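Viltari Hall open day, robot demo tables
Pre-opening safety walk, 9 Sep 2018

1. Emergency stop within reach of the operator. OK. Also within reach of any six-year-old, so it gets a cover before doors open.

2. Visitor barrier 6 feet from the arm. FAIL, then OK. First measured by pacing, by somebody with optimistic legs. Redone with a tape.

3. Cables clear of walkways. OK at the Ravemero table. The Stoltulen table has one taped down in a style I'd call decorative. Redo.

4. Arm speed limited for public running. OK. It opens a drawer at the pace of a man looking for his tax papers. 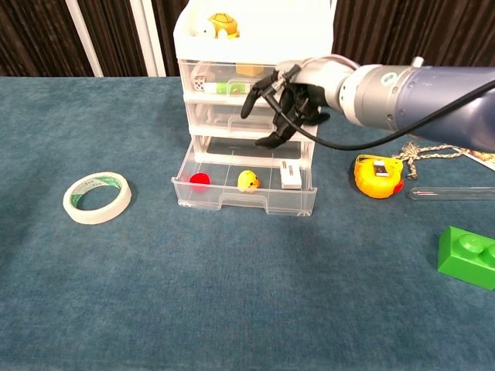 5. Small parts kept behind the barrier. OK with comment. The duck and the turtle will be asked for by name. The answer is no, including to sponsors.

6. Operator briefed on pinch points. OK. He recited them before I'd finished the question, which I choose to find reassuring.

7. Room limit posted. FAIL. The sign says 2,000. The permit says 478. Please find the other sign.

8. Fire extinguisher in date. OK, next check January.

Recheck of 3 and 7 takes 20 minutes. Doors stay shut until both are signed.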